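Notebook, dye bench, March

Third go at the walnut ink and I think we're close. Solène brought in a bag of husks from her uncle's place and I simmered them in the big Joten pot for 14 hours, lid on, stirring whenever I walked past. The smell got into my sweater (again!). Strained twice through an old pillowcase, then cooked it down until it coated the spoon.

Split the batch into two jars. One has gum arabic, the other is plain, so we can finally settle the argument with Hugo about whether the gum makes it bead up on the nib. My money's on the gum, but I haven't told him that.

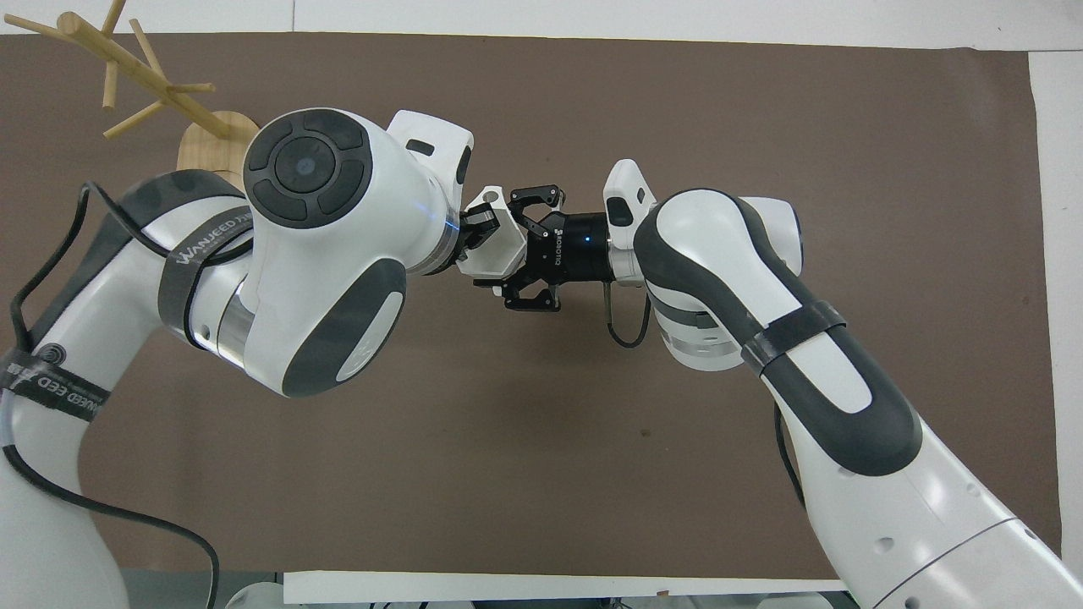 Swatches, about 4 p.m.

Ran both jars on the Roltetti cotton and on the cheap sketch pad. The gum one sits up nicely and dries with a bit of shine. The plain one feathers like mad on the sketch pad but is lovely on the cotton — a soft gray-brown, warmer at the edges. Niloufar wants 3 coats on everything before she'll call it a color.

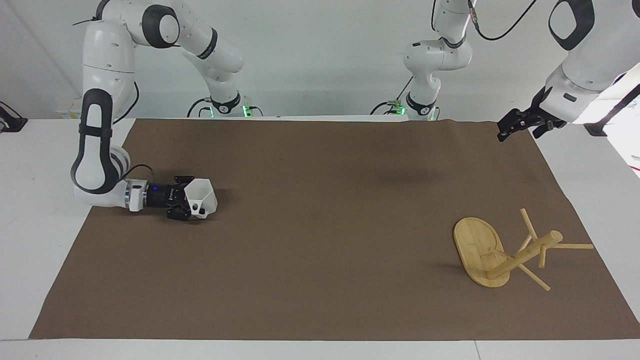
Iron is the next thing to try. Nadège says a pinch of ferrous sulfate will push the brown toward black, and I want to go slowly because last time I overdid it and ate right through the paper. For the big wash test I'd like one large sheet of brown paper, like the one covering most of the white table, so we can see how the ink reads on something that isn't white. Dark over brown could be muddy, or it could be great. Need to ask Quentin for more lidded jars and a clove or two against mold.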